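Wostel amplía en Brandberg su capacidad de maduración de whisky de malta

La destilería incorpora 133 barricas de roble y un segundo almacén de suelo de tierra

Brandberg, noviembre. Wostel ha puesto en servicio un segundo almacén de maduración en su destilería de Brandberg. La instalación recibe en esta primera fase 133 barricas de roble, de las cuales 43 contuvieron vino generoso y el resto bourbon.

El destilado procede de cebada malteada sin turba, con doble destilación en alambique de cobre. La fermentación se prolonga hasta 48 horas. El almacén es de suelo de tierra y ventilación natural, con las barricas apiladas en tres alturas. El control de temperatura y humedad corresponde a Perkura, que ha instalado 13 sondas repartidas entre los pasillos y la cubierta. Las lecturas se cotejan con el muestreo periódico de grado alcohólico y merma por evaporación.
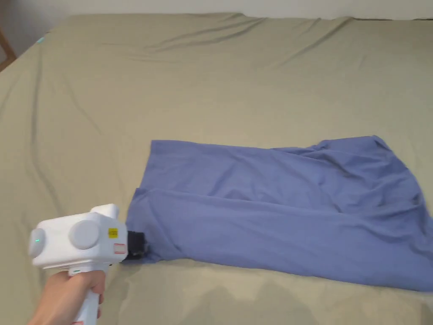 Desde Oshima, distribuidora de la marca, señalan que la demanda de malta sin turba ha crecido por encima de la oferta disponible y que el nuevo almacén permitirá asignar cupos estables a hostelería y comercio especializado. Añaden que los pedidos de las ediciones acabadas en vino generoso se atenderán por orden de solicitud — sin lista de reserva previa — y que las tarifas vigentes se mantienen hasta el cierre del ejercicio.

El primer lote del nuevo almacén se embotellará a 43 grados, sin filtrado en frío ni colorante. Wostel no comunicará la fecha de salida hasta completar el análisis sensorial de las barricas seleccionadas. Cada botella llevará en la etiqueta posterior el número de barrica, el tipo de roble y el mes de llenado.

La ficha técnica del almacén y las condiciones de distribución pueden solicitarse al departamento de comunicación de Wostel, en Brandberg.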